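Home | News | Events | Town Services | Contact

Print this page | E-mail this page

Linen drive opens in Etbridge
20/09/2021

The Fasmont Center in Etbridge is taking in cloths and small household textiles for families moving into the new apartments at Citberg. The drive has brought in nearly 300 pieces so far. The goal is 1,000 by January.

Items are sorted and folded on the long counter in the back room. 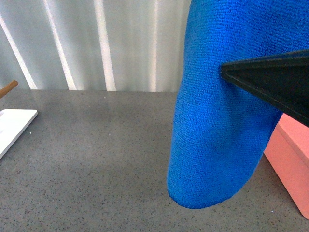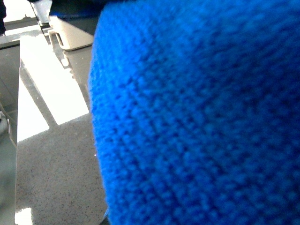
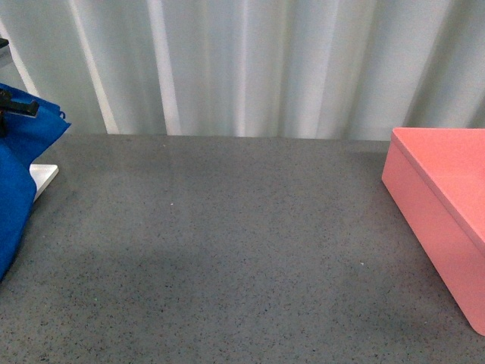 Donations should be clean and dry, with no holes or large stains. Bath towels, dishcloths and pillowcases are needed most. Blankets and curtains cannot be accepted at this time. Please do not leave bags outside the door after hours.

The drop-off desk is open until 7 p.m. There is a limit of 3 bags per visit. Brandão Laundry on the square will also take bags during its normal hours and send them over to the center.

Contact us | Copyright Fasmont Center | Back to top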